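로봇이 집안일을 할 수 있나, 컵 치우기 편

지난번 글에서 빨래 개기 이야기를 했더니 댓글로 설거지나 식탁 정리는 어떠냐는 질문이 몇 개 달렸다. 답을 달다가 길어져서 글로 따로 쓴다. 나는 로봇 회사에 다니는 사람은 아니고, 포장 설비 쪽에서 9년 일했다. 그래서 관심사가 한쪽으로 치우쳐 있다. 기계가 한 번 되는 것보다 백 번 돌렸을 때 몇 번 서느냐를 먼저 본다.

먼저 공장 이야기부터 하겠다. 전에 다니던 Van Wijk 라인에는 종이컵을 집어서 상자에 넣는 설비가 있었다. 컵은 항상 같은 방향으로, 같은 간격으로 들어왔다. 들어오는 컵이 한 종류뿐이라 집게가 볼 필요도 없었다. 위치는 정해져 있고 기계는 거기로 가서 집기만 했다. 1분에 65개를 처리했고, 교대 한 번 동안 서는 일이 거의 없었다. 이걸 보면 컵 치우기는 벌써 끝난 문제처럼 보인다.

그런데 그 설비에 다른 회사 컵을 넣으면 바로 선다. 지름이 조금만 달라도 선다. 누워서 들어오면 당연히 선다. 누운 컵을 세우려고 앞단에 정렬 장치를 따로 붙였는데, 그 장치 값이 본체 값에 가까웠다. 현장에서 자동화라고 부르는 것의 상당 부분은 이렇게 물건을 가지런히 만들어 주는 일이다. 집는 일은 그 뒤에 온다.

집에는 정렬 장치가 없다. 식탁 위 물건은 사람이 놓은 대로, 혹은 넘어진 대로 있다. 컵이 누워 있으면 입구가 어느 쪽을 보는지부터 알아야 하고, 손가락을 안에 넣을지 바깥에서 감쌀지도 정해야 한다. 사람은 이걸 생각하지 않고 한다.
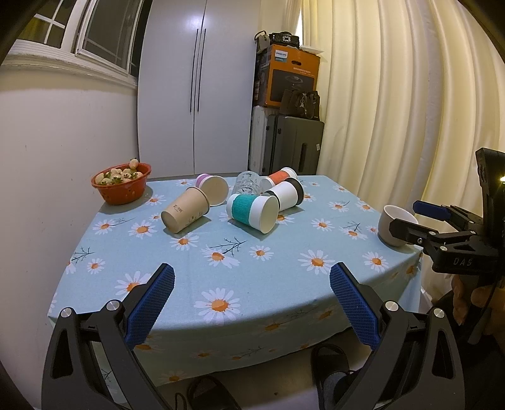
컵이 놓인 식탁과 집게. 왼쪽 빨간 체에 담긴 것은 흰 딸기다.

이 정도면 사람 손으로는 금방 끝날 일이다. 종이컵은 겹쳐서 한쪽에 모으고, 유리컵과 도자기 컵은 따로 둔다. 딸기는 건드리지 않는다. 아이에게 시켜도 설명이 길지 않다.

기계 입장에서 나눠 보면 문제가 꽤 여러 개다. 우선 재질이 섞여 있다. 종이컵은 세게 쥐면 찌그러지고, 도자기 컵은 약하게 쥐면 미끄러진다. 투명한 컵은 더 곤란하다. 표면이 비치고 뒤의 무늬가 그대로 보여서 거리를 재는 센서가 자주 헛것을 본다. 예전에 Haver 창고에서 투명 용기를 인식시키느라 석 달 가까이 씨름한 적이 있는데, 결국 조명을 바꾸고 바닥에 검은 판을 깔아서 해결했다. 카메라나 프로그램이 좋아져서 된 게 아니다. 집 식탁에 검은 판을 깔 수는 없다. 꽃무늬 식탁보가 깔려 있으면 그 위에서 해야 한다.

다음은 누운 컵 문제다. 종이컵은 누우면 구른다. 위에서 내려와 집으려다가 옆을 살짝 밀면 컵이 돌면서 자리를 바꾼다. 그러면 처음에 계산한 위치가 쓸모없어진다. 옆에 기대어 있던 컵도 같이 움직인다. 사람은 손끝에 닿는 순간 알고 따라간다. 기계는 다시 보고 다시 계산해야 하는데, 이 되돌아가는 과정이 느리다. 영상에서 로봇이 컵 하나를 앞에 두고 한참 멈춰 있는 것은 대개 이 때문이라고 나는 생각한다.

겹치기도 있다. 크기가 다른 컵끼리는 겹쳐지지 않거나, 겹쳐지더라도 비스듬히 끼어서 나중에 빠지지 않는다. 어느 컵이 어느 컵에 들어가는지 순서를 정하는 것은 블록 쌓기 수준의 문제지만, 입구 두 개를 맞추는 동작은 생각보다 정밀하다. 한 손으로 잡고 다른 손으로 끼우면 쉬운데, 팔이 하나면 바닥에 세워 둔 컵 위로 내려야 한다. 그 컵이 가벼우니까 또 넘어진다. 그래서 요즘은 팔 두 개짜리가 많다. 나도 가정용이라면 두 팔이 맞다고 본다.

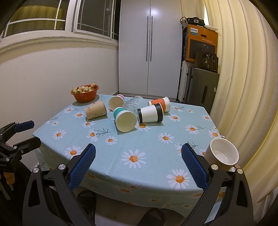 손가락 끝도 중요하다. 공장에서는 물건에 맞춰 손끝을 깎아 쓴다. 물건이 바뀌면 손끝을 바꾼다. 집에서는 손끝 하나로 종이컵, 유리컵, 행주, 숟가락을 다 해야 하니까 무난한 것을 고를 수밖에 없다. 고무 패드에 잔무늬를 넣은 평범한 두 손가락 집게가 아직도 많이 쓰이는 데에는 이유가 있다고 생각한다. 손가락 다섯 개짜리 손은 보기에는 그럴듯한데 고장 날 곳이 많다. 관절이 늘면 정비할 곳도 는다. 이건 설비를 만져 본 사람이면 다 아는 이야기다.

그래서 지금 어디까지 왔느냐. 작년 8월에 Urndale에서 열린 작은 시연회에 다녀왔다. Jullanier라는 회사가 식탁 정리를 시키는 자리였고, 나는 구경꾼으로 갔다. 쉬는 시간 빼고 122번 시도하는 것을 봤다. 세워 놓은 컵은 거의 다 집었다. 눕혀 놓은 컵은 눈에 띄게 놓쳤고, 도자기 컵은 손잡이 방향에 따라 결과가 갈렸다. 컵 세 개를 겹치는 과제는 내가 본 동안에는 한 번도 깔끔하게 끝나지 않았다. 마지막 컵이 비뚤게 들어갔다.

시연을 맡은 Damian Witkowska 씨에게 하루 종일 혼자 돌려 본 적이 있느냐고 물었다. 없다고 했다. 누군가 옆에서 떨어진 컵을 주워 줘야 한다고 했다. 나는 이 대답이 마음에 들었다. 보통은 여기서 성공률 숫자를 꺼낸다. 그런데 성공률은 누가 옆에서 줍고 있느냐에 따라 의미가 달라진다. 떨어진 컵 하나 때문에 서는 기계라면, 집에서는 내가 그 줍는 사람이 된다.

가격도 물어봤는데 대답을 못 들었다. 양산 전이니 그럴 수 있다. 다만 식탁 정리만 하는 기계를 살 집은 별로 없을 것이다. 설거지통까지 옮기고, 남은 음식은 냉장고에 넣고, 식탁을 닦는 데까지 가야 살 만하다. 컵을 집는 것과 딸기 그릇을 엎지 않고 옮기는 것은 또 다른 일이다. 그릇이 수북하면 조금만 기울어도 위에 있는 것부터 떨어진다. 시연회에서는 음식이 든 그릇은 아예 다루지 않았다.

예전보다 나아진 것은 분명하다. 내가 일을 시작할 때는 물건 위치를 모르는 상태에서 집는다는 것 자체가 연구 주제였다. 지금은 처음 보는 컵도 세워져 있으면 집는다. 사람이 하는 동작을 많이 보여 주고 따라 하게 만드는 방식이 이쪽에서는 확실히 효과가 있는 것 같다. 예전처럼 경우마다 규칙을 써 넣는 방식으로는 식탁 하나도 못 끝냈을 것이다.

내 기준은 단순하다. 저녁 먹고 나서 기계를 켜 놓고 다른 방에 가 있을 수 있으면 되는 것이다. 느려도 상관없다. 컵 몇 개에 한 시간이 걸려도 내가 안 봐도 되면 쓸모가 있다. 식기세척기도 사람보다 느리지만 다들 쓴다. 반대로 아무리 빨라도 옆에 서 있어야 하면 내가 치우는 편이 낫다. 지금은 아직 옆에 서 있어야 하는 단계다.

댓글에 공장용 협동 로봇을 중고로 사서 집에서 써 보면 어떠냐는 분이 있었는데, 권하지 않는다. 팔 자체는 구할 수 있어도 손과 카메라와 프로그램을 따로 맞춰야 하고, 고정할 작업대도 있어야 한다. 식탁에 나사로 박을 생각이 아니라면 시작부터 막힌다. 그래도 해 보겠다면 종이컵부터 하시라. 유리컵은 나중에 해도 된다.

다음 글은 걸레질에 대해 쓸 생각이다. 바닥 말고 식탁 닦는 쪽이다.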